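Chapter 4
Getting Guests to Join In

Some parties catch fire in the first ten minutes, and it's a joy to watch! In this chapter we look at how a planner helps that happen, beginning with the oldest trick of all: giving people a small thing to do together.

Think of the harvest supper that Povilas Lūse ran in Plokport one September. He had 100 guests, 11 long tables and no band until eight. So he put a guessing game on every table, and by the time the soup came out, strangers were arguing happily across the bread (one table had to be asked twice to stop and eat).

We'll come back to that supper often, because so much of it can be copied on a tiny budget. You'll learn how to pick an icebreaker, when to start it, and how to let shy guests watch until they feel like playing. Have a notebook handy, and jot down any party game you remember loving.
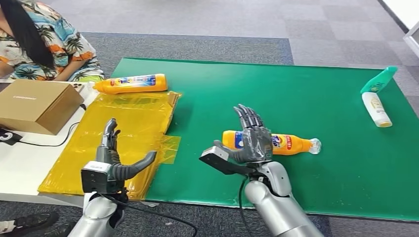

4.1 Choosing an Icebreaker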